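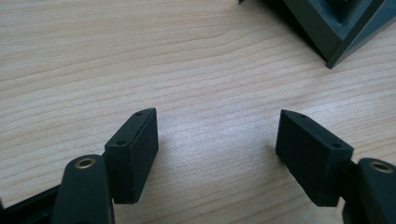 Cormier Opens Orders for Stovico Hand-Held Gripper Kit

2/24/21 - Cormier today announced that orders are open for the Stovico, a hand-held gripper kit for teams that record manual tasks for robot training. First units will ship in March.

The Stovico has two jaws, each ending in a black rectangular finger pad. The pads face each other across the work area and are fixed with small screws, so a worn pad can be replaced at the bench without returning the tool. The operator works at an ordinary table and needs no robot on site during recording.

"Our customers asked for a tool that a new operator can pick up in the morning and use all day," said Edit Sárközi, Product Director at Cormier. "They also asked for parts they can change themselves. The Stovico answers both requests." 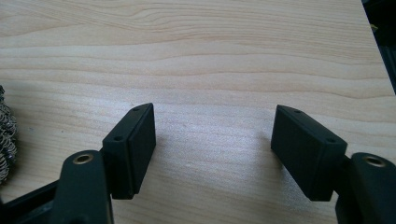 The kit was tested over six months with Odberg, a contract automation firm, whose operators completed 2,576 recorded sessions with pre-production units. Comments from that program led to a wider jaw opening and a revised pad shape - both are standard on every unit sold.

"We kept the same tools in service for the whole program," said Carter Campbell, Operations Manager at Odberg. "Pad changes were handled by our own staff."

Each kit includes one gripper, a spare pair of pads, mounting screws and a printed service guide. The first production run is limited to 100 kits, with 40 reserved for schools and research labs. Orders may be placed through the Cormier sales office.

Media contact: Harvey Lapointe, Cormier Communications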